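Since I moved to Bridville in May, I try to cook something proper in the evening and not only eat bread. My kitchen is small, so everything must happen on one round table. My neighbour Joanne Cropper says that I live like a student, and she is a little right. 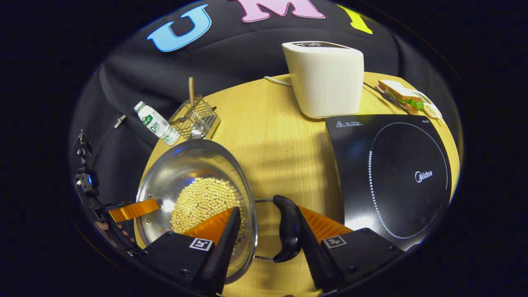
Soya beans were never in my plan for this winter. My aunt in Milen sent me her way of doing them: you toast them slowly, on low heat, and you keep moving them until they smell like nuts. She uses 100 grams for one person, and I think this is too much. I like a wide steel pan with a black handle, as the beans have space there and I can shake them without a spoon. The induction cooktop stands next to it on the table, and the toaster is behind, so a sandwich with lettuce can be ready for the same supper.

Next time I want to try them with chilli and a bit of lime. If you know how long they keep in a jar, please write to me.

Recent posts
The bread shop in Bristberg
My first winter coat
Washing wool by hand
A walk to Jadoon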